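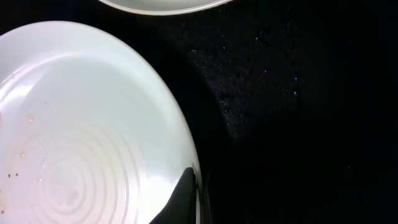 Wrist camera view: gripper finger at the rim of a white glazed plate, second plate behind.

Search this site Go

Home Guides Grippers Cameras Budget Sheets Contact

How to Budget a Plate-Handling Cell

Bilal Bitar
9/20/19

This guide covers equipment planning for a single-arm station that picks up used plates and places them in a rack. It assumes you already have a bench, power and a network drop. It does not cover conveyors or dishwashing machines.

The order of the steps matters. Most overspending on the Tirnov cell came from choosing the arm first and fitting everything else to it.

Step 1. Write down the plates

Collect one of every plate the station will handle. For each, record the outside diameter, the weight, the rim height above the table and the thickness at the rim. Weigh them with food residue on, since that is how they will arrive.

Note any relief in the glaze. Embossed rings or a molded center mark, like the ones on the plate in the photo, leave a smooth rim for a finger to work on but can leak air under a suction cup. If your plates have relief in the well, price fingers before you price vacuum.

Step 2. Choose the fingers

A flat plate on a flat surface gives a parallel gripper very little to hold. There must be room for one finger to get under the rim or for the pair to close across it. A tapered tip helps with both. Ask the supplier for tip thickness at the last 15 mm, which many data sheets leave out.

Budget for three sets of fingers per gripper: one fitted, one spare and one to be cut or reshaped during setup. At Ramovberg we ordered one set, modified it in the first week and had nothing to go back to. The replacement took 9 working days.

Choose a matte finish if it is offered. Polished fingers add a second source of glare next to the glaze.

Step 3. Size the arm

Add the heaviest plate, the gripper, the camera and its bracket, and the cable loop at the wrist. Compare the total with the rated payload at full reach. If the total is more than 60 percent of the rating, move up one size. Rim grasps hold the plate far from the tool center, and the wrist torque limit is often reached well before the payload limit.

Ask for the torque figure in writing. If a vendor can only quote payload, leave the line open on the budget sheet.

Step 4. Plan the camera and the lighting together

White glaze is a hard surface for a small camera. The photo has a band of glare down one side of the plate and another highlight near the rim, while most of the area to the right of the plate is nearly black. Small crumbs still show on the glaze, but a crumb inside a highlight is easy to lose.

Put these items on the same quote so they can be traded against each other:

- wrist camera and bracket
- polarizing filter to fit the lens
- two diffuse light panels, placed to the sides
- dimmer or controller for the panels
- dark matte mat for the work surface

The mat is the cheapest item and does a lot of the work of separating the plate edge from the background. Buy two. Check the material under your own lights first, as some textured fabrics sparkle and give false edge points. If the mat goes completely black in one corner, add light there before buying a better camera.

Step 5. Add the items that get left off

The Prirnura sheet had 83 lines when it was finished. The lines added last were these:

- test plates, including a breakage allowance
- cable guides for the wrist
- mounting plate and bolts
- guarding or area scanner, as your risk assessment requires
- setup labor for finger and lighting changes
- cleaning supplies for the lens and fingers

Hold 15 percent of the hardware total as a reserve and do not assign it before the first rim grasp trials are done.

Step 6. Stage the orders

Order the fingers, camera, lights, mat and test plates first. They can be tried by hand or on a borrowed arm. Order the arm after the finger shape is settled. Aoun followed this sequence and placed the arm order in July with a smaller model than the one first quoted.

Keep each quote with its expiration date on the budget sheet. When a quote is renewed, enter the new price on a new line and leave the old one in place.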